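The Corner by the Rack

A short gallery of the dishes in daily use, the white wire rack they dry in, and the wallpaper behind them. Text by Adelino Simões, pictures from one occasion — the order is not important.

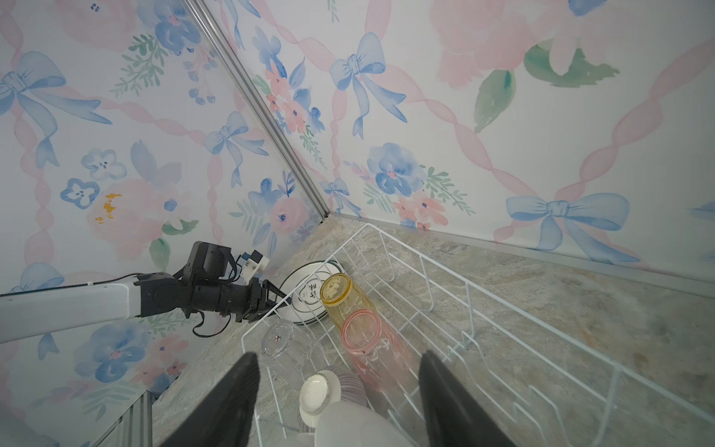

Glass cups in yellow, pink and clear, with the plates and a white bowl on edge.

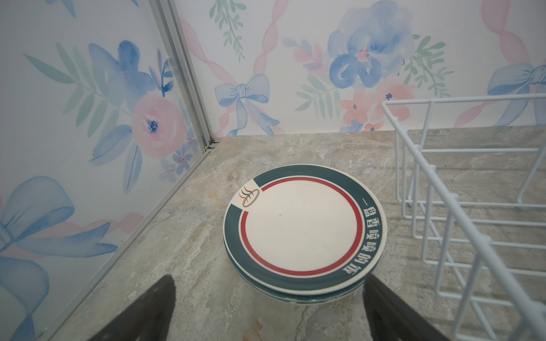
Two of the green-rimmed plates, stacked beside the rack.
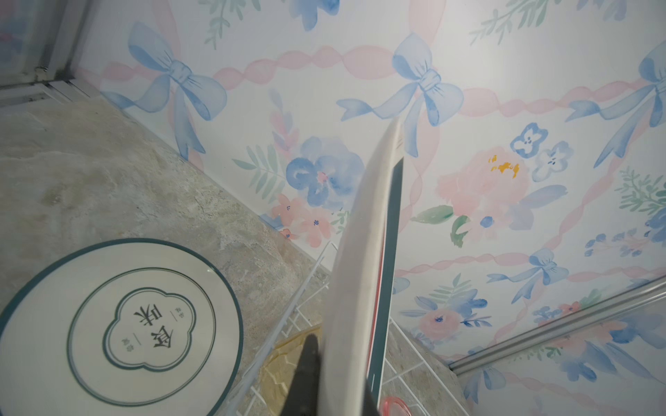 Blue bows, pink garlands and a plate with a cloud-shaped emblem.

The wallpaper is the Zolholm pattern and went up in July. Reto Frei hung it in one weekend and kept the leftover roll for patches. It wipes clean with a damp cloth, but we keep soap off it.

Most of the plates were bought singly, so few of them match. The larger serving dishes are in the Floka gallery — 60 pictures, added Fri 23 December.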